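Unraveling thrift store sweaters for yarn: tips from the back table

Most of the yarn on my shelf used to be a sweater. The thrift stores in Cluvport put out their winter stock in October, and that's when I do the bulk of my buying. These are the notes I work from, in no great order.

Choosing the sweater

Turn it inside out and look at the side seams before you look at anything else. You want a seam that was sewn or crocheted together, where each piece has a clean finished edge of its own. If the seam is overlocked, with a zigzag of thread over a raw cut edge, put the sweater back. Every row has been cut and you'll end up with hundreds of short pieces.

Check the thickness of the yarn as well. Very fine machine knits are a lot of work and the yarn breaks often. Anything you could copy on a size 5 needle or bigger is worth the time.

Pull gently on the fabric. If you can't make out separate stitches, the sweater has felted and it won't unravel. Mohair and brushed yarns are nearly as bad, since the fibers grab each other. I've done one brushed cardigan and won't do another.

Men's large and extra large give the most yarn for the money. A plain pullover in worsted weight will usually make a hat, mitts and a scarf with some left over.

Look for moth holes by holding the sweater up to a window. One hole means one break, and a spit splice or a knot takes care of that. A scatter of small holes means you leave it in the store. Anything I bring home goes into the freezer in a sealed bag for a few days, comes out for one, and goes back in again.

Taking it apart

Wash it first. It's easier to wash a sweater than a pile of loose yarn, and you'll find out right away if the color runs.

Cut the seams with small sharp scissors or a seam ripper. On a chain-stitched seam, look for the end where the stitches look like little Vs. Snip there, tug the right thread, and the whole seam may open in one pull. If it locks up, try from the other end.

Take off the collar first, then the sleeves, then open the sides and shoulders. Button bands come off last. Save the buttons in an envelope along with a scrap of the yarn.

Commercial sweaters are nearly always knit from the bottom up, so start unraveling at the top of each piece. The first row or two may be stubborn. Cut one stitch in the middle of the row and pick it out in both directions until you have a running end.

Winding

I wind straight onto a niddy noddy. The back of a chair works too. I bought a secondhand Vako swift a few years ago and it's fine for finished skeins, but it spins too freely to pull against while you unravel.

Tie each skein in at least four places with cotton string in a figure eight. Wool scraps will do in a pinch, but they can felt to the skein or bleed on it.

Keep sleeves, front and back in separate skeins. The cuffs and elbows are often more worn, and you may want to use that yarn where it won't show.

Getting the kinks out

Fill a basin with cool to lukewarm water and a little wool wash. Lower the skeins in and leave them for half an hour. Don't swish. Lift them out, press the water out in a towel, and hang them over a plastic hanger. I don't hang weights on wool, which takes the spring out of it. Cotton can stand a light weight.

Some kink may stay. It disappears in the first wash after knitting. If you're particular about even stitches, soak it a second time.

Measuring

Count the strands in the skein and multiply by the length of one loop. My last sleeve came to 103 yards. Write it on a tag along with the fiber content from the label, and the weight in grams. I mark mine by hand on tags from Nogueira, the stationery shop, and they hold up well on the shelf.

If the label is missing, burn a short piece over the sink. Wool smells like hair and leaves a crumbly ash. Acrylic melts into a hard bead.

For needle size, wrap the yarn around a ruler. With 11 wraps to the inch I start on a size 8 needle and swatch from there. Recycled yarn is often a bit thinner than you'd guess from looking at the sweater.

What to make

Striped projects are the easiest way to use up odd amounts. I keep a basket for anything under 200 yards and pull from it for hats. A strand of Nivness sock yarn held along with a thin gray lambswool made the warmest mittens I own.

Don't use a yarn with a lot of knots for lace. Don't use old cashmere for sock heels either.

Cleaning up

Unraveling makes lint. Wear an apron with a smooth front and put an old sheet on the floor. Shake it outside, then vacuum the chair. Rinse the basin right away so the fuzz doesn't dry onto the sides, and put a strainer over the drain. 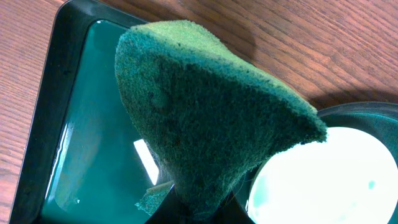 Short ends go in a jar. I use them for stuffing pincushions, and the longer ones for tying up the next batch of skeins.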